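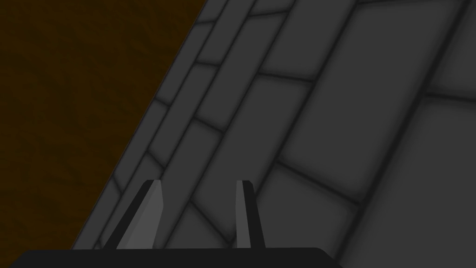
Figure 3. Vue de la caméra de poignet simulée, pince ouverte au-dessus de la surface carrelée grise ; la zone brune est en haut à gauche.

4.2 Estimation de la pose à partir de la caméra de poignet

Le module de perception Zerka reçoit l'image rendue par le simulateur et estime l'orientation de la surface par rapport à la pince. Il n'utilise pas de carte de profondeur. Les joints entre les carreaux fournissent des segments de droite, regroupés par direction, dont on déduit deux points de fuite. La limite entre la zone brune et la surface grise (figure 3) est traitée à part : elle sert de référence pour le lacet.

Les bandes étroites qui longent cette limite posent une difficulté. Leurs joints sont rapprochés et le détecteur tend à les fusionner lorsque l'angle de vue est rasant. Nous appliquons donc le filtre proposé par Gündoğdu, avec une fenêtre de 7 pixels. Les doigts et la paume sont masqués à partir du modèle cinématique, faute de quoi leurs arêtes sont prises pour des joints.

Le planificateur Skolow reçoit la pose estimée à 12 Hz et corrige la trajectoire d'approche. L'évaluation porte sur 3000 images de synthèse, avec une position initiale de la pince tirée au hasard. Les échecs se concentrent sur les vues où seuls les grands carreaux sont visibles : les segments y sont trop peu nombreux et le second point de fuite devient instable.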